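Oltby Clear Tray and Tub Set

Item 251
In stock, ships from the Rekell warehouse

A clear serving and sorting tray with two smaller tubs, sold as a set. People buy it for snack drawers, break room counters, lunch packing and pantry shelves. The pieces have no printing or color on them, so wrappers and labels stay easy to read from the side as well as from the top.

The tray is the wide piece. It has rounded corners and a slightly raised edge, high enough to keep a pile of bars from sliding off when you carry it from the counter to the table. It will hold 20 standard snack bars if you lay them crosswise. For upright storage, look at the Vosden Bin instead, which has taller walls and a handle cut into the front.

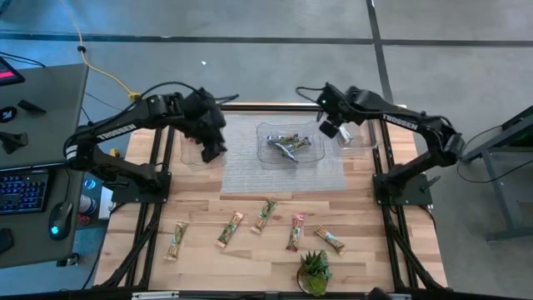 2 min read

Wrapped snack bars are the most common thing our customers put in the large tray, and a crosswise pile works well for them. Bars laid in neat rows all the same way look tidy but tend to shift as soon as the first few are taken out. Use the tubs for whatever you want kept apart, such as nut-free bars, tea bags or the loose candy that ends up at the bottom of every cabinet.

A woven mat under the tray is a good idea on a wood table. It keeps the tray from skating around and saves the finish. We sell the Shirazi mat in light gray and in sand — it is not included with this set.

What you get
1 large tray, clear, rounded corners
2 small tubs, clear, no lids

Care
Wash by hand in warm water with dish soap. Dry with a soft cloth, as paper towels can leave fine scratches over time. Do not put any of the pieces in the microwave or the oven. Sticker residue comes off with a little cooking oil, then soap.

Good to know
The tubs do not nest inside each other, but both fit in the large tray for storage. Lids are not made for this set. If you want lids, the Vosden Bin has them as an add-on. The pieces are meant for wrapped or dry food. Cut fruit and anything oily can be served in them but should not be left overnight.

Replacement pieces
Each piece can be ordered separately. Choose "single piece" from the menu and then pick tray or tub. Single pieces ship in a padded sleeve and full sets ship in a box.

Returns
Unused sets can be sent back in the original box within one month. If something arrives cracked, send us a photo of the piece and the packing and we will mail a new one. You do not need to return the broken one.

Goes with
Shirazi Woven Mat, light gray
Shirazi Woven Mat, sand
Vosden Bin, tall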